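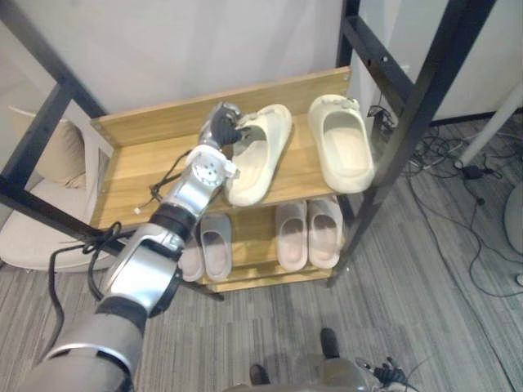 Charito Tan replied that the boiler was doing it again, and could we please reopen the ticket instead of starting a new one, as she had now explained the noise to four different people and her impression of it was getting worse.

Ticket reopened. Status changed from Resolved to Open. Status before that was Open, and before that Resolved, and I'm told there is a limit to how often the system will let us do this.

Site: Linstead, ground-floor flat
Unit: Fastlow combi, wall-hung, in the hall cupboard
Reported fault: loud groan when the hot tap is opened, then lukewarm water, then a lockout with code 10
Priority: Medium (tenant disputes this)

Log

Entry 1. Rang tenant. Asked her to reset the boiler by holding the button for 3 seconds. She said she had been holding that button since July and they were practically engaged. Reset worked. Boiler ran, groaned, locked out. Code 10 again.

Entry 2. Looked up code 10 in the Fastlow manual. Code 10 is "General". The manual advises contacting the installer. The installer was Gellunham, who are us.

Entry 3. Asked tenant for the gauge reading. With everything cold it sat just inside the green. She ran the kitchen tap and it didn't budge, so I've ruled out the pressure, which was the cause given the last time this was marked Resolved. Whoever wrote "topped up, all good" might like to know it was neither low nor good.

Entry 4. Visit, morning. Heard the noise for myself. Previous notes have it as "humming", "kettling" and, in one case, "tenant reports cow". I'd go with cow. It only happens on hot water, never on heating, and it stops dead when the tap is turned down to a trickle. Checked the inlet filter. Clean. Checked mains pressure at the kitchen tap. High, but not silly. Checked the expansion vessel. Fine. Had a cup of tea. Also fine.

Entry 5. Still on site. Swapped the flow sensor with the one from the van. Groan unchanged. Put the old one back, as the van one is signed out to another job and there is a form.

Entry 6. Rang Fastlow technical line. Was 3rd in the queue, then 10th, which I hadn't known a queue could do. The adviser asked for the serial number, then asked if I had tried a reset. I said yes. He asked if I would mind trying one while he waited. Boiler groaned down the phone at him. He said, "Oh, that's the plate." He meant the plate heat exchanger, scaled up on the hot water side. Hard water round here, so it fits, and it fits the trickle business as well. Why this isn't in the manual under code 10, he couldn't say. He thought code 10 might be "more of a feeling".

Entry 7. Ordered a plate heat exchanger. The parts system lists two for this model, ending 220 and 2,857. The second one has a comma in it, and the search box won't accept commas. Ordered the 220.

Entry 8. The 220 is for the older casing. Holes in the wrong place. Sent back.

Entry 9. Rang parts desk and read the other number out loud to a human being, comma and all. Part found in under a minute. It was on the shelf behind him.

Entry 10. Visit, 2 p.m. Isolated, drained down, old plate out. You could have grown a reef on it. New plate in, new seals, refilled, vented, ran hot tap flat out for as long as the tenant could stand watching it go down the sink. No groan. No lockout. Temperature steady at tap. Tenant asked me to do it again so she could hear it not happening. Did so.

Note from tenant, added by phone: wants it on record that she said "something's furred up" on the very first call. Have checked the first call. She did.

Outstanding
Scale reducer to be fitted on the cold inlet. Quote sent to landlord at Sangkhawat Lettings. Landlord has replied asking whether it could just be reset.
Parts desk to do something about the comma.
Van flow sensor form still needs signing even though it was put back.

Status: Resolved, pending scale reducer. Please don't close the ticket until it's fitted.

System message: This ticket was closed automatically at 6 p.m.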